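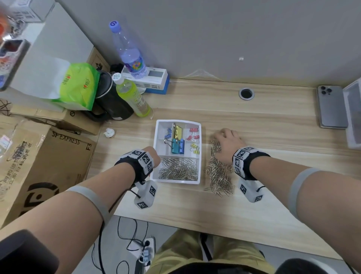 Mihret Worku
Cell Lead, Small Parts Handling - Dornalent

Hi! I look after the sorting cell at Dornalent, and I need another pair of hands. The cell is one arm over one bench, and its whole life is picking binder clips and paper clips into divided trays. It learns from people doing the same job at a desk with trackers strapped on both wrists, so half of this position is sitting down and sorting clips (I still like it, weirdly) and the other half is keeping the machine in shape.

What the machine half looks like: you'd wipe the finger pads and swap them every 1000 picks, check the wrist bolts, and run the calibration board before the first batch. Paper clips are the troublemakers. They tangle, they come up in chains, and one always finds its way into the Godard feeder - you'll get good at taking the cover off. On the desk side you'd look over the square markers on the wrist blocks and replace any that are scuffed or peeling. The gray elastic bands go in the wash bag.

I don't care about degrees. I'd love somebody patient who has fixed something before, a bike or a sewing machine or a printer, and who writes things down in the log. Steady hands please! I'll teach you the Guvard controller myself.

It's 25 hours a week, 3 months to start, at our Woldegiorgis building on the second floor. There are 2 openings. Send me a few lines about something you repaired, by 20 July 2026. No cover letter needed.

Filed under: Jobs > Technician > Part-time

Contact | © Dornalent | Back to top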